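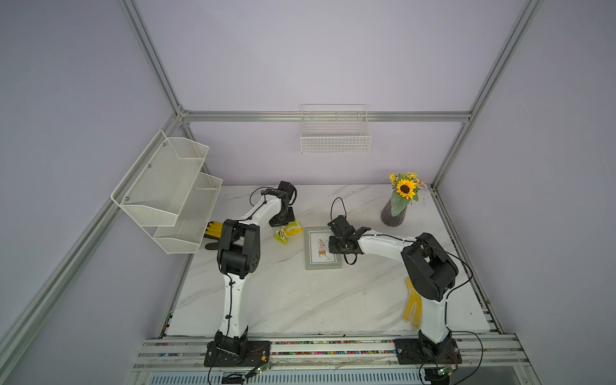 Left wall: the two-tier mesh shelf. Frame lying on the table, sunflower arrangement near the back right corner.

Kitow Forum > Storage and Display > Small wall shelves
Thread: Two-tier mesh shelf, frame and vase - what goes where?

jvermeulen
Posted Sunday, 10:12

The shelf is a white metal mesh unit with two tiers, fixed to the left wall with small screws. The wall is a panel, 7 mm thick, with no stud behind the shelf. I want to get three things off the table: a small framed print, an artificial sunflower arrangement in a ribbed vase, and a pair of yellow work gloves.

Measurements:
Usable depth of a tier, front to back: 107 mm
Vase, widest point near the base: 119 mm
Horizontal distance between screws: 70 mm

The vase is 12 mm too wide to sit inside the tier. My current plan is to stand it across the front lip and tie it back to the mesh. The frame would go behind it. Comments welcome, particularly on the fixings.

Jelle Vermeulen

mesh_and_rail
Posted Sunday, 10:40

Do not put the vase on the lip. The base would bear on one wire at the front, and the tie would be carrying a load it should not carry. A tall arrangement with a large flower head has a high center of gravity even when the flowers are fabric or plastic.

On the fixings: two screws 70 mm apart in a thin panel will hold gloves. I would not hang anything heavier without a backing plate.

tolland_k
Posted Sunday, 11:05

Disagree on the backing plate. I have a Kadberg two-tier on a panel of similar thickness, held with machine screws, wide washers and locknuts. It carries paint tins. If you can reach the back of the panel, washers spread the load well enough.

mesh_and_rail
Posted Sunday, 11:21

Washers are a small backing plate, so we differ on size. Are the existing screws through-bolted or just threaded into the panel? That decides it.

jvermeulen
Posted Sunday, 12:30

Threaded into the panel only. I can reach the back.

On the frame: the moulding is wide and stepped, sage green, with a raised white lip around the opening. I assumed it would lean against the back of the lower tier, but the profile may be too deep for it to sit at a stable angle.

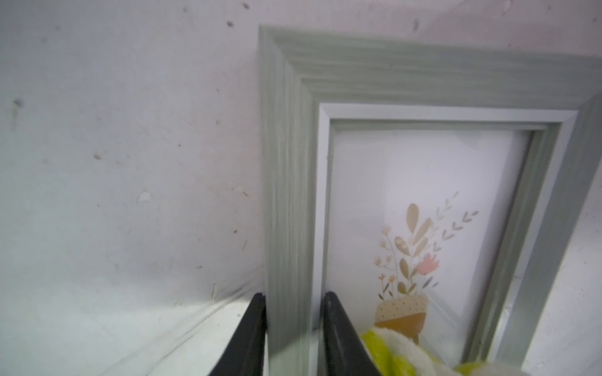 Photo: J. Vermeulen

The print is a stylized potted plant with golden leaves and a pink flower. It is light, so weight is no issue for the frame. The only question is whether it slides forward.

orla_bench
Posted Sunday, 13:02

A frame leaning on mesh slides when the bottom edge has nothing to stop against. Two options.

Run a strip of felt or rubber along the floor of the tier, 7 mm wide or more, and stand the bottom edge of the frame on it.

Or use a Skedby clip rail, which hooks over the mesh and gives the frame a small channel. It takes up some depth, so measure the moulding before you order.

I would also keep the frame out of the lower tier. The upper one will hide the top of the print from anyone standing.

tolland_k
Posted Sunday, 13:18

The tiers are angled, so a frame in the upper one will tip whichever way the floor slopes. Check with a level first. My vote is to hang it on the wall from a single hook and leave the shelf for the small stuff.

orla_bench
Posted Sunday, 13:33

A hook means another hole in a thin panel. Adhesive strips would do for a light frame if the panel is smooth and degreased.

mesh_and_rail
Posted Sunday, 14:10

I don't trust adhesive strips on painted panels. They hold until you remove them, and then the paint comes off too. A hook leaves one small hole that can be filled.

Summary of what I would do, in order.

1. Fixings
Take the shelf down. Drill through at the existing holes, then refit with machine screws, wide washers and locknuts. Vanhove sells the washers loose. Tighten until the washer seats and stop there - a thin panel dimples easily.

2. Gloves
Lower tier, laid flat with the cuffs toward the wall. Fingers poking through the mesh will catch on whatever is passing underneath.

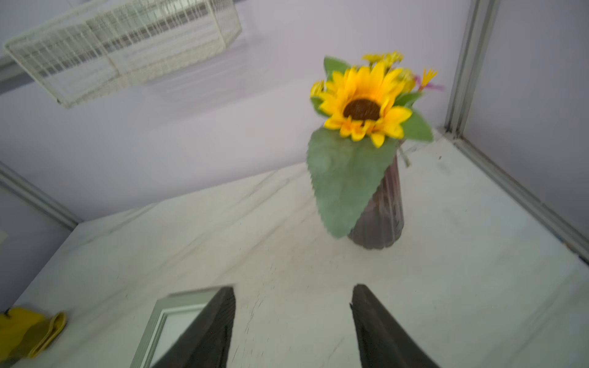 3. Vase
Leave it on the table in the back corner. It is wider than the tier is deep, and the big leaf that hangs down in front of the vase would be pushed against the wires. If it must come off the table, buy a separate bracket shelf with a solid floor.

4. Frame
Hook on the wall, as tolland_k says.

jvermeulen
Posted Sunday, 15:47

Agreed on 1 and 2. I accept 3 with some reluctance, as the corner was meant to be clear. For the frame I will try the rubber strip first, upper tier, and fall back to the hook if it creeps.
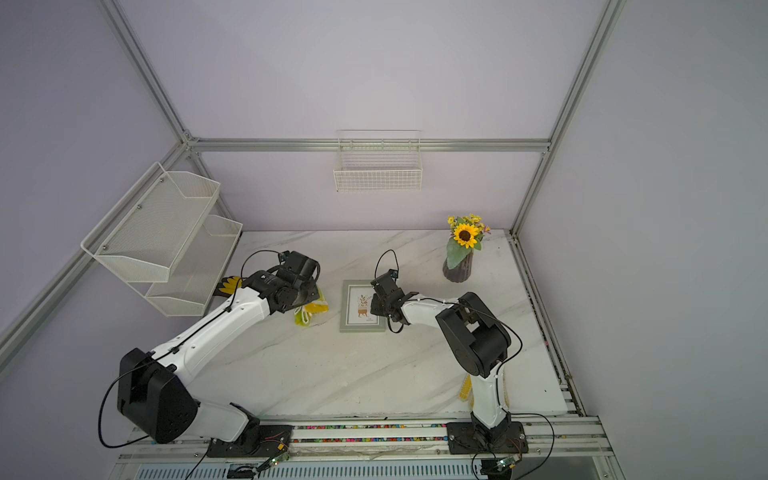 wendling
Posted Sunday, 16:20

Does an artificial arrangement need ballast in the vase if it stays on the table?

orla_bench
Posted Sunday, 16:34

Dry sand or fine gravel in the bottom third is enough for most tall vases. Put it in a bag first so it can be lifted out when you clean the inside.

tolland_k
Posted Sunday, 16:51

Gravel scratches glass. Sand in a bag, or glass beads.

jvermeulen
Posted Sunday, 18:05

Sand it is. Machine screws and washers are on the list for Vanhove. I will post the strip result once the frame has been up there for a week.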